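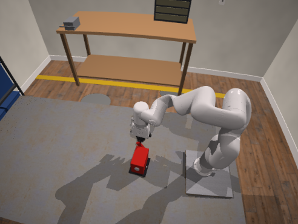

Ostirine will release its third album, *Winley*, in November, the band said in a note to its mailing list. The record has nine songs and was made over two stays at a rented farmhouse outside Busden, with singer Madalena Mota producing for the first time.

The first single, "Amin," is out now. It runs a little over six minutes and is built on a harmonium part that drummer Bakari Rugemalira wrote while the group was touring its last record. Mota's vocal doesn't come in until the halfway point. A shorter edit has gone to radio, but the band says the long version is the one on the album.

*Winley* is the first Ostirine release without founding guitarist Kyrylo Bilyk, who left last spring to finish a degree. He still has a co-writing credit on two songs, "Salt Road" and "Half the Stairs." His replacement, Karthikeyan Gounder, played bass in the touring lineup and has moved over to guitar. Bass on the new record is split between Gounder and Mota.

"We had 413 voice memos when we started and most of them were bad," Mota wrote in the note. "Kyrylo helped us sort them before he went. Then we played the good ones loud until we knew which were songs."
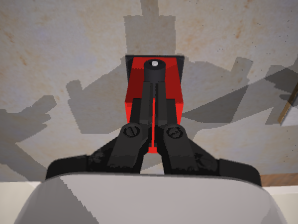
The album was mixed by Prakash Ramasamy, who also worked on the band's debut. Strings on the closing track were recorded in one afternoon at the Busden town hall, with the players seated in the balcony and the band on the floor.

A vinyl edition of 498 copies will be sold through the band's own store, with a lyric booklet and a download code. Nearly 400 of those were reserved in the first day of preorders. The group has no plans to repress it this year. CD and digital versions are not limited.

Ostirine will play a short run of club dates after the release, starting with a hometown show in Busden. Gounder will play guitar on the tour, and the band is still looking for a bass player. Support acts and ticket prices have not been announced. Mailing list members will get first access to tickets, starting at 10 a.m. on the day they go on sale.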